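The Desktop on the Bench: A Conversation With Flor Ccori About Old Office Computers

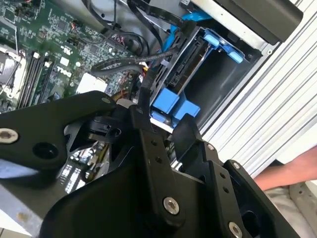 Most of them still work, according to Flor Ccori, and the ones that don't are usually missing something small. She has been taking apart and rebuilding used office desktops for 11 years, first at a counter in the front of a print shop and now in two rooms behind a dry cleaner, under the name Taipe. The machines come from dentists, tax offices, a school district and people clearing out a parent's house. They leave with more memory, a different drive and less dust.

We talked on a gray morning in November, between a delivery and a phone call from a customer who wanted to know whether his computer was ready. It was not.

I asked what she does first when a desktop comes in.

"Take the side off," she said. "People want to tell me the whole story, when it got slow, what their nephew did to it. I listen, but I want the side off. With the Dells it's quick. You lay it down, the cover comes away and there's the board."

She looks before she plugs anything in. The things she looks for are not complicated. She checks whether the capacitors have swollen tops, whether a cable has been pinched by the cover, and whether the memory is seated with the latches closed at both ends.

"The latches are a good place to start," Ccori said. "If somebody was in there before me, I can usually tell from those. One end is clicked and the other is almost clicked. The computer beeps at them for a week and they think the board is gone. I push the module down and charge them for a cleaning."

A lot of the office machines arrive with memory in one slot and the rest open. She likes that. It means the board has room, and the customer can be talked out of buying a new computer. She keeps modules in antistatic sleeves in a flat file that used to hold architectural drawings, sorted by type and then by size. Matching pairs go in the top drawer and single ones go in the drawer under it. She would like more pairs than she has.

"If you have four slots, you don't just fill any two," she said. "Read the manual for that model, or look at the colors on the latches if it has colors. It will run the wrong way. It just won't run as well, and then you've got somebody back here saying the upgrade did nothing."

The processor she leaves alone if she can. The socket on many of these boards has a metal frame held down by a lever, and the pins under it are easy to bend. When the machine is overheating she takes the heat sink off, cleans away the old paste and puts on new, and the lever stays where it is.

"I bent a socket my second year," she said. "A customer's board, too. I bought her another one. After that I quit lifting the lever to have a look. There's nothing to see under there anyway."

I asked about the wires. In any desktop of this kind there are thin ones running to little connectors on the board, for the power button, the front lights, the fan and so on. Ccori said these cause more grief than any other part of the job.

"They're short, they're thin, and they get in the way of everything else you want to do," she said. "And every maker has its own idea about the plug. Some you can move from one brand to another and some you can't. I take a picture with my phone before I pull a single one -- every time, even if I did the same model that morning."

Her parts come from a few places. For power supplies and fans she orders from Grivberg, which has a counter across town and will let her return what she doesn't use. Cases and drive trays she pulls from dead machines. She tried a cheaper source for drives called Bemia, and stopped after one bad box.

The tools are ordinary. There is a long magnetic screwdriver, a short one for the corners, a soft brush, a wrist strap clipped to a bare metal spot on the chassis and a muffin tin for screws. She showed me the tin with some pride. Cover screws go in the top row and board screws in the middle. Drive screws go in the bottom, and those are the ones that roll off the bench.

"Everybody has a better idea than the muffin tin," she said. "I've been given magnetic mats, I've been given those boxes with the little lids. I use the tin."

Dust is a bigger part of the work than she expected when she started. A computer that lived on a carpet under a desk will have a gray felt over the front vents and more of it packed in the heat sink. She carries those out the back door and does the blowing there, holding the fan blades still with a finger so they don't spin. Machines from homes with cats get done last in the day.

She does turn work away. If the board itself has failed, she will say so and offer to move the drive into something else. She won't chase a fault for hours on a computer that would sell for less than her time.

"I tell them what it's worth," Ccori said. "Some get upset. It was expensive when they bought it. But the files are what they want, mostly. You get the files off, and they calm down."

Buyers for the finished desktops are mostly students and small offices. A bookkeeping firm called Trakis took 11 of them last year and has asked for two more. Ccori sets each one up the same way, runs a memory test overnight and tapes a card inside the cover saying what was replaced. She writes the card by hand.

"It's for whoever opens it next," she said. "Could be me. I've opened machines and found my own card and been glad of it, since I don't remember them all."

I asked if she had a favorite among the models she sees. She said she likes the plain office towers best, the ones where you can reach the memory without taking out the drive cage first. The small ones, made to fit behind a monitor, she finds tiring. Her hands are not large and they still don't fit.

The phone rang again while she was hunting for a cover screw, and she let it go to the machine. It was the same customer. She found the screw in the bottom row of the tin, with the drive screws, and moved it up to the top.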